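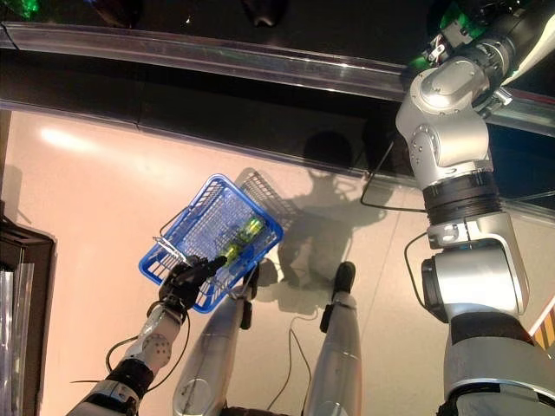

Unit 4 covers association rules, the oldest and still the most common way of mining retail transaction records. The raw material is a table in which each row is one trip through the register and each column is a product the store carries. A cell holds 1 if the product was bought on that trip and 0 if it was not. Two green-and-yellow items lying in a blue wire basket would be entered as a single row. If both carry the same product code, the row has a single 1 in it; if the codes differ, it has two. Color, size and position in the basket are lost, and in the basic version of the method so are price and quantity. Students who have worked with regression data should note how sparse the table is. Most cells are 0, and the software stores only the list of codes for each row.

4.1 Terms

An itemset is any set of products. A transaction contains an itemset if every product in the set appears in that row. The support of an itemset is the number of transactions containing it divided by the total number of transactions.

A rule is written A -> B, where A and B are itemsets with no product in common. A is the left side and B is the right side. The arrow does not mean that A causes B, and it does not mean that A was picked up first. The register records what was paid for and nothing about the order of selection.

Confidence of A -> B is support(A and B) divided by support(A). It estimates the chance that a transaction contains B given that it contains A.

Lift of A -> B is confidence(A -> B) divided by support(B). A lift of 1 is what we would see if A and B were independent. Lift is symmetric: A -> B and B -> A have the same value. Confidence in general is not.

4.2 Worked case: Bundby

The Bundby file was prepared for this course by Hae-won Ki and is in the shared folder with the Unit 4 problem set. It holds 371 transactions from a small household goods store. Take A = dish soap and B = paper towels.

Transactions containing A: 72
Transactions containing B: 60
Transactions containing both: 10

support(A) = 72/371 = 0.194
support(B) = 60/371 = 0.162
support(A and B) = 10/371 = 0.027
confidence(A -> B) = 10/72 = 0.139
confidence(B -> A) = 10/60 = 0.167
lift = 0.139/0.162 = 0.859 (computed from unrounded values)

The lift is below 1. Shoppers who bought dish soap were slightly less likely to buy paper towels than shoppers overall. Under independence the expected joint count is 72 x 60 / 371 = 11.6, against an observed 10. The gap is small and should not be reported as a finding without a test. Run the chi-square test yourself before reading the solution sheet.
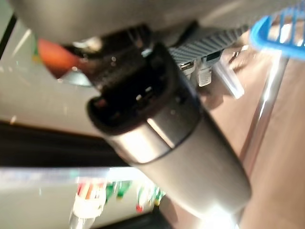 A frequent mistake is to rank rules by confidence alone. Suppose B is a product found in nearly every transaction, such as the paid carrier bag. Every rule with B on the right side then has high confidence, whatever is on the left. Lift corrects for this but has a weakness of its own: it is unstable when counts are low. Two products that each sold once, on the same trip, have the largest lift the file can produce. For this reason a minimum support is set first, and lift is used to rank the rules that remain.

4.3 Searching for rules

With n products there are 2^n - 1 nonempty itemsets, so a full search is out of the question for a real store. The Apriori algorithm relies on one property: an itemset cannot have higher support than any of its subsets. If a pair falls below the minimum, every triple containing that pair can be dropped unexamined.

Step 1. Count single products and keep those at or above minimum support.
Step 2. Form candidate pairs from the survivors, count, and drop the infrequent ones.
Step 3. Form candidate triples whose pairs all survived. Count and drop again.
Step 4. Continue until no candidates are left, then generate rules from the surviving sets and filter by confidence.

Each level requires a pass through the data. FP-growth, covered in Unit 5, avoids most of these passes by building a compressed tree.

4.4 Problems

1. For the Bundby pair above, compute leverage, defined as support(A and B) minus support(A) times support(B). State what its sign means.
2. Show that lift is symmetric.
3. The Wendbridge file records returns as separate rows. Describe how this affects support, and propose a cleaning rule.

Problem 3 is graded on the written argument. Code may be attached but will not be run.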